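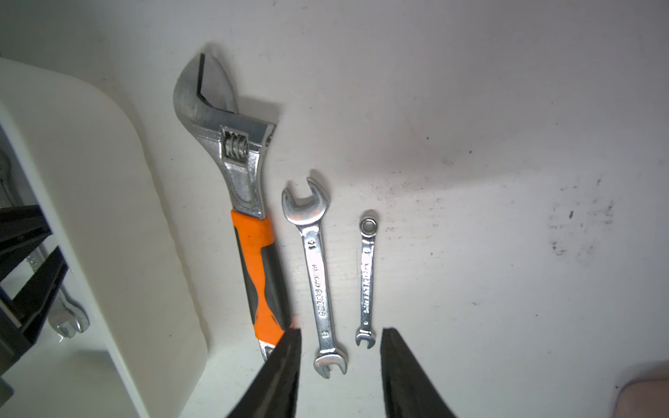

Which spanner should I reach for when I'm putting the Minarari bench together?

An open-ended one of the right size, if you've got it. Keep the adjustable for the odd nut that nothing else fits, and save the little ring spanner for the small bolts at the back.

Section 4: Sorting your spanners and fitting the legs

I've put together more of these Crenshaw benches than I care to remember, and I still lay my spanners out before I touch a single bolt. Side by side, all pointing the same way, biggest on the left. It takes no time at all and it saves you scrabbling about with one hand while the other is holding up a bench leg!

Picking the right one

1. Look for the size stamped on the shank. On my double open-ended one there's a 14 near the larger end, and that's the end you want for the main leg bolts. The other end is smaller, so don't be tempted to make it do.

2. Offer the spanner up to the bolt with your fingers before you put any weight on it. If it rocks, it's the wrong size. Try the next one down.

3. Put the small combination spanner within reach. You'll use the ring end for nearly everything in the drawer runner kit, and the open end only where the ring won't go over the top.

Note: the sizes on older spanners can be very hard to read. A rub with a rag and a bit of light oil often brings the numbers up.

Setting the adjustable

4. Open the jaw wider than the nut, slide it on, then turn the worm screw with your thumb until both faces sit flat. Give the handle a little wiggle and nip the screw up again – there's nearly always a bit of slack left the first time.

5. Turn the spanner so that the pull goes towards the movable jaw and the load sits on the fixed one. I had this the wrong way round for years (and had the skinned knuckles to match).

Caution: never slip a length of pipe over the handle to get more pull. If the nut won't shift, a squirt of Ruseck penetrating oil and a cup of tea will do more good.

Fitting the legs

6. Turn the top upside down on a blanket. The leg bolts are in the bag marked Gisik, and there are 12 of them, three to each leg.

7. Start every bolt by hand. I mean every one, before any spanner comes near them. If one goes in stiff, back it out and try again, or you'll cross the thread.

8. Work round the legs with the 14, going corner to corner, and leave them all just short of tight.

9. Get someone to help you turn the bench the right way up, let it settle on the floor, and only then do the final tightening.

Note: the long rail is 156 cm and the height to the underside of the top should come out at 84 cm. If yours is out at one corner, slacken that leg and let it drop before you go hunting for packing.

Check the leg bolts again after a week or so of use. Mine always want another quarter turn. The drawer runners are in Section 5, and you'll want the small spanner for those.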